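Épicerie sociale : les pâtes sèches reviennent en rayon

Publié le 4 juillet 2021

L'épicerie sociale Kellari a de nouveau des spaghettis à proposer à ses adhérents. Le rayon des pâtes longues était vide depuis le printemps, faute de livraisons régulières. Une commande groupée passée avec deux autres structures du canton, Lowther et Nestis, a permis de reconstituer le stock pour l'été.

La livraison est arrivée mardi dernier par la route de la zone artisanale. Elle comprend 70 cartons, répartis entre les trois lieux de distribution. Kellari en garde 30, Nestis et Lowther se partagent le reste selon le nombre de foyers inscrits chez chacun.

« Les pâtes courtes, on en a toujours eu. Les gens nous demandaient des spaghettis à chaque permanence et on leur répondait la même chose depuis des semaines », explique Odair Teixeira, responsable des approvisionnements. Il avait d'abord cherché à acheter seul, mais les quantités demandées par les grossistes dépassaient la place disponible dans la réserve. Le regroupement des commandes était à l'étude depuis l'hiver. Il a fallu s'entendre sur les dates, sur le partage des frais de transport et sur le lieu de déchargement, finalement fixé à Kellari, seul des trois sites à disposer d'un quai.

L'épicerie compte 198 foyers inscrits. Chaque foyer peut prendre un paquet par passage, deux à partir de quatre personnes. Le prix est affiché en rayon et reste celui pratiqué avant l'interruption. Les points d'achat non utilisés en juin peuvent être reportés sur le mois de juillet, ce qui n'était pas possible jusqu'à présent. Pour en bénéficier, il faut le signaler en caisse au moment du premier passage du mois.

Les produits sont rangés sur les étagères du fond, à droite de l'entrée, avec le riz et les légumes secs. Les conserves de tomates, qui occupaient cet emplacement, ont été déplacées près de la caisse. Les paquets dont l'emballage a souffert pendant le transport sans être percé sont vendus normalement. Ceux qui sont ouverts sont retirés.

L'arrivée des pâtes coïncide avec la reprise des ateliers de cuisine, suspendus depuis l'automne. Ils seront animés par Elibariki Swai, cuisinier de formation, dans la salle Trurkden, derrière l'épicerie. La première séance portera sur les plats à base de pâtes sèches : cuisson, conservation des restes, sauces sans viande. Une autre sera consacrée à la lecture des étiquettes, une demande revenue plusieurs fois dans le questionnaire distribué en début d'année et auquel 51 foyers ont répondu.

« Beaucoup de personnes regardent le prix et la date, et s'arrêtent là. Le tableau nutritionnel est écrit petit et il faut savoir quelle ligne on cherche », indique Elibariki Swai. Il compte travailler à partir des produits vendus sur place, en commençant par les teneurs en sel et en sucre. Les participants sont invités à apporter un emballage de chez eux, même vide. Une partie de la séance sera réservée aux personnes qui suivent un régime prescrit par leur médecin et qui souhaitent comparer plusieurs produits entre eux.

Les ateliers sont gratuits et ouverts aux adhérents des trois structures. L'inscription se fait à la caisse ou par téléphone aux heures d'ouverture. Le nombre de places est limité en raison des règles sanitaires en vigueur et le port du masque est demandé dans la salle, sauf au moment du repas. Les enfants peuvent venir avec un parent, à condition de l'avoir précisé lors de l'inscription. Le matériel de cuisine est fourni. Il est conseillé d'apporter une boîte fermée pour emporter sa part.

Une nouvelle commande groupée est prévue en octobre. Elle pourrait être élargie à la farine et à l'huile si les trois structures trouvent un accord sur le stockage. Nestis, qui dispose d'un local plus sec, s'est dit prêt à accueillir la farine. La question de l'huile reste ouverte, de même que celle du véhicule, celui de Lowther devant passer au contrôle technique à la rentrée.

D'ici là, Kellari accepte toujours les dons de produits secs, non entamés et dont la date n'est pas dépassée. Les besoins concernent en priorité le sucre, le café et les aliments pour bébé. Les dons sont à déposer à l'accueil pendant les heures d'ouverture, et non devant la porte. L'épicerie conserve ses horaires habituels en juillet et fermera les deux premières semaines d'août. 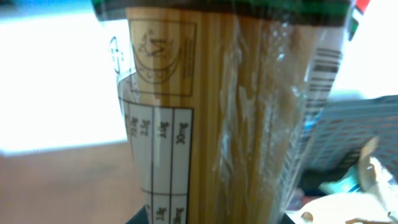 Un paquet de spaghettis, avec son tableau nutritionnel et son code-barres.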